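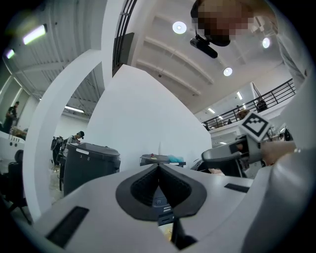
Chapter 3: Metals We Live With

Metals are some of the most useful materials on Earth, and you have been handling them all your life! Think of the cutlery drawer, the frying pan, the tap you turned on this morning. Even a small silver-coloured band worn on a finger has a story in it — somebody chose a metal for its colour and its shine, and somebody else had to work out how to shape it. By the end of this chapter you'll be able to read a story like that for yourself.

We begin in the old mining town of Turkivow, where ore was first dug in 1292 and where the spoil heaps still colour the creek orange after heavy rain. Why orange? Hold on to that question, as we'll come back to it in Section 2 when we look at corrosion.

From there we follow the ore through the Willex smelter and find out how metal is freed from rock. You'll meet alloys too, and they're a real favourite of ours. Mix a little copper into soft, pure silver and it becomes much harder, tough enough for everyday wear.

Before you start, you should be able to:
recall the difference between an element and a compound
write a simple word equation
use the periodic table to find a symbol

Have a go at the two warm-up activities first. You'll need a clean iron nail, a jar and some salty water — and a bit of patience, as rust takes its time.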